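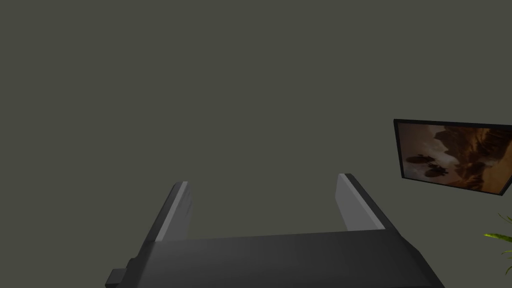
*Simulated view from behind the open two-finger gripper, facing the living room wall.*

# Review: Astow Household Manipulation Kit, simulation edition

**Reviewed by Kekeli Amoah, with test support from Tayla Tomoana**

The Astow kit is sold to training centers and small engineering groups that wish to test household robot chores before buying hardware. It consists of a simulated arm with a two-finger gripper, a set of furnished rooms, and a task library covering tidying, dusting, table clearing and plant care. Novura acquired a single-site license in May and asked this office to determine whether the kit gives a fair account of what such machines can do at present.

## Scope of the review

Three tasks were selected from the library: moving a cup from a table to a shelf, folding a hand towel, and straightening a picture on a wall. Each was run with the control software supplied by Astow, without changes. The cup task was given 1,000 attempts. The other two, which take far longer to compute, were given 173 attempts each.

## Results

The cup task was the strongest of the three. The arm placed the cup upright on the shelf in most attempts, and the failures were of a familiar kind: a poor approach angle, or a grip taken too near the rim. Recovery after a dropped cup was weak. The software does not look for the cup again unless the operator restarts the task.

Towel folding was not completed to a standard that would be accepted in a hotel or a care home. Of the 173 attempts, 141 ended with a single rough fold or none. Cloth remains difficult for a gripper with two rigid fingers, and the simulated fabric is stiffer than any towel in common use, so results on real cloth may be worse.

Straightening a picture proved more informative than expected. A thin black frame against a flat wall offers very little to hold. The fingers open wide, and the pads on their inner faces are suited to objects that can be pinched from both sides. The software was inclined to push a corner of the frame, overshoot, and push again from the other side. An adult would finish this job in a few seconds. The arm required several minutes in its better attempts.

## Quality of the simulation

The rooms are clean and sensibly lit, and shadows are soft. Decoration is adequate: wall art, leafy plants, ordinary furniture. The walls, however, are entirely plain, with no seams or marks, and the reviewers regard this as a shortcoming. Real homes contain scuffs, cables and reflections, and a system trained only on tidy surfaces may be unprepared for them. The Lostetti package, which this office assessed earlier, offers rougher interiors but a less convincing gripper model.

The camera position behind the gripper is useful for judging alignment. It is less useful for judging depth -- Ms. Tomoana found that she could not tell from this view alone when the fingertips had reached the wall, and relied on the contact log instead.

## Documentation and support

The manual is clear on installation and thin on everything else. Inquiries were answered by the regional distributor, Amegashie, within one working day. The replies were courteous and in two cases corrected errors in the manual.

## Assessment

The kit is suitable for teaching and for early planning. It should not be used as evidence that a machine is ready to take over household work. On the tasks examined, moving a rigid object between known places is within reach under supervision. Cloth handling and fine adjustment of hung objects are not.

Novura is advised to renew the license for one further term, on condition that Astow supplies the revised fabric model and at least one room with worn surfaces. Purchase of a physical arm should be deferred until the towel task has been repeated with that model.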